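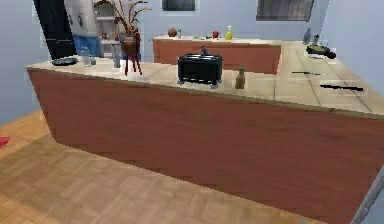

Forums > Heating, Cooling and Air Quality > Humidity and Ventilation

Winter humidity, two meters that disagree, and gaps in the trim

shayne_maihi
Looking for input on whole-house humidification. Single-family house in Coughlan, forced air gas furnace, basement mostly unfinished, average insulation. The furnace has no humidifier. During the coldest stretch of winter the hygrometer in the hallway read 20 percent relative humidity for days at a time. Joints in the window and door trim opened up, mostly the miters, and a cabinet door in the kitchen shrank enough to show unfinished wood at the panel edge. Everything is closing again now that the weather has turned.

Two questions.

First, the hallway meter is a Dumden and the one in the bedroom is a cheap unit with no name on it. They never agree. The bedroom one always reads higher. Which do I believe?

Second, an installer quoted me a Kurkus bypass humidifier, mounted on the return plenum. Is a bypass unit the right type, or should I hold out for a fan-powered one? I would like to have it in before next heating season, so there is no rush.

malachy_s
Don't believe either until you test them. Salt test. Put table salt in a bottle cap, add enough water to make it a damp slurry with undissolved salt still showing, and seal it in a zip bag with both meters. Leave it overnight at room temperature. The air over saturated salt solution settles at a known value, 75 percent. Write down the offset for each meter and put it on a piece of tape on the back.

Keep the slurry off the sensors.

yerin_k
The salt test is fine but it checks one point, and that point is nowhere near where he cares about accuracy. A cheap capacitive sensor can be dead on at the high end and badly off at the dry end. I would still do it, as a way of throwing out a bad meter. I would not use the offset as a correction for a winter reading.

malachy_s
For deciding whether a house is too dry it is good enough. He has open miters. The house was too dry.

yerin_k
Agreed that the house was dry. He is going to set a humidistat from these readings, though, and the failure on that side is water in the walls. If the meter reads low and he chases a number, he over-humidifies.

If you want a second point, magnesium chloride gives you one in the low 30s. It is sold as ice melt, but make sure the bag is the plain salt and not a blend. Same procedure as table salt. It takes up water from the air quickly, so mix it and seal the bag right away.

pwieser
Before anyone buys a humidifier: why is the house that dry? Outside air in winter holds very little moisture. Bring it in, heat it, and the relative humidity drops. The more of it you bring in, the drier the house. A house with people cooking and showering in it should not sit where yours sat unless it leaks a lot of air.

Look at the attic side first. Open chases around the flue and plumbing vents, recessed lights, the hatch, top plates. Then the rim joist in the basement. Then return ducts, if any of them run outside the heated space. Get a blower door test if someone near you offers one. Seal, then measure for a winter, then decide on the humidifier.

A humidifier in a leaky house pushes moist air out through the same holes. It condenses on the way. I have pulled down attic insulation with frost on the underside of the roof deck above it, in a house where the owner was pleased with his indoor reading.

malachy_s
I have read this same reply in every humidifier thread for years. Air sealing is worthwhile. It is also not always sufficient. I sealed my place thoroughly, tested before and after, got a large improvement, and still needed a humidifier in the coldest weeks. Low occupancy is part of it. Two adults out of the house all day do not put much water in the air.

pwieser
Then you did it in the right order, and I have no argument with it. My objection is to doing it the other way around.

shayne_maihi
Useful, thanks. Two people here as well, both out during the day. The attic hatch has no gasket and I can see light around the flue from below, so there is some leakage to deal with. I have ordered the magnesium chloride.

Still interested in bypass versus fan-powered if anyone has had both.

fatemeh_a
I have had both. The bypass type uses the pressure difference between supply and return to move air through the pad. No fan of its own, fewer parts, quieter. It needs a duct run between the two plenums and a damper that you must close in summer, or cooled air short-circuits through it all season. It puts out less water. The fan-powered type pulls air through the pad with a small blower, mounts on one plenum, and evaporates more for the same pad size. It costs more and there is a motor to fail.

For a moderately tight house the bypass is enough. If the house is large or you cannot get room for the duct, go with the fan.

In either case, ask about the water supply. Hot water feed improves evaporation noticeably. Flow-through pads send a good part of the water down the drain. A drum type wastes less water but holds a standing reservoir, and I would not have one.

Replace the pad every year. If your water is hard, look at it halfway through the season.

malachy_s
Agree on avoiding drum units. Mine was a drum when I bought the house. The reservoir had a layer of scale and something else on top of the scale.

yerin_k
On the Kurkus specifically, check whether the quote includes the automatic control with the outdoor sensor. The manual humidistat is a dial, and you have to turn it down yourself every time the temperature falls. People set it once in the fall and leave it. Then there is a cold snap and water runs down the glass. The outdoor sensor version lowers the target on its own.

shayne_maihi
The quote says "humidistat" with no model number. I will ask.

What is a sensible target? I have seen numbers all over the place.

yerin_k
There isn't a single number. The limit is set by the coldest inside surface in the house, usually the glass or the frame at the bottom of a window. Warm moist air touches it and drops below its dew point. Better windows let you run higher. Watch the lower corners first thing in the morning. If they fog, turn it down a step and look again the next day. The right setting in mild weather is too high in severe weather.

pwieser
And closed curtains make it worse. The glass behind them gets colder and the moisture still finds its way in.

shayne_maihi
One side question about the trim, as that is what started this.

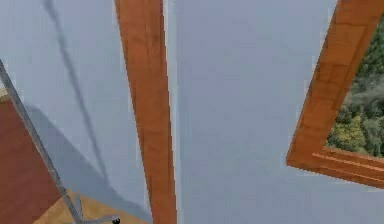
Should I caulk or fill the open joints now, while they are partly closed?

Leave them until the house has been through a full heating season with the humidity under control. Filler put in while the wood is swollen has nowhere to go and little to hold on to, and the joint will open beside it next winter. Wood moves mostly across the grain and hardly at all along it, so a miter in wide casing opens at the inside or the outside corner depending on the season, and you cannot fill your way out of that.

fatemeh_a

shayne_maihi
Understood, I will leave it alone. What about the cabinet door panel with the bare edge showing?

fatemeh_a
A panel floats in its frame by design. It should never be glued or caulked in place. Stain the exposed strip to match at the driest point of winter, when the most of it is showing, and it will not be visible again. Use a small brush and wipe the frame as you go. If the panel has shifted to one side, push it back to center first.

malachy_s
Slight disagreement on waiting a whole season for the trim. If the casing will be painted anyway, a good flexible caulk at mid-season width handles normal movement. I have miters done that way which have not cracked. For stained or clear-finished wood I agree, leave it.

fatemeh_a
For painted trim, fine. He has not said that his is painted.

shayne_maihi
Stained.

malachy_s
Then leave it.

shayne_maihi
Update, April 8, 2018. I ran the salt tests on three meters, having borrowed another Dumden from work. With table salt, both Dumdens were close to the reference and the no-name meter was high. With magnesium chloride the Dumdens were still close and the no-name was high by a wider margin. It has been thrown out. So the hallway reading this winter can be taken at face value, more or less.

The installer came back and confirmed that the Kurkus quote was for the manual dial. The automatic control is extra. I have asked for a revised quote.

Air sealing: gasket on the hatch is done. For the flue I have sheet metal and high-temperature sealant. I have not started on the rim joist.

pwieser
Check the required clearance for your flue type before you cut the metal, and keep insulation back from it with a collar. No spray foam anywhere near the flue. The foam is for the rim joist.

Do the rim joist before it gets hot out. Cut rigid foam blocks a little undersized and foam the edges. It is tedious work and it makes a larger difference than the hatch.

yerin_k
Good result on the meters. The wider margin at the dry end is what I would have expected from that kind of sensor.

Leave one Dumden in the hallway and put another in the coldest room with the door closed. Relative humidity will differ between the two with the same moisture in the air, purely from temperature. Compare dew points if you want to know whether moisture is mixing through the house.

shayne_maihi
Will do. Would you hold the humidifier install until after another winter, or go ahead in June as planned? The installer has an opening then.

pwieser
Hold it.

malachy_s
Go ahead. With the automatic control and a target you keep an eye on, the risk is small. You can leave it off until you see what the sealing did.

fatemeh_a
I would have the saddle valve question settled before either. If the quote includes a self-piercing saddle valve on the supply line, ask for a proper tee and a quarter-turn stop. Prarkus sells a kit with both, and any plumbing supply will have the parts. Saddle valves seep, and they do it behind things.

shayne_maihi
It does include a saddle valve. Adding that to the list for the revised quote.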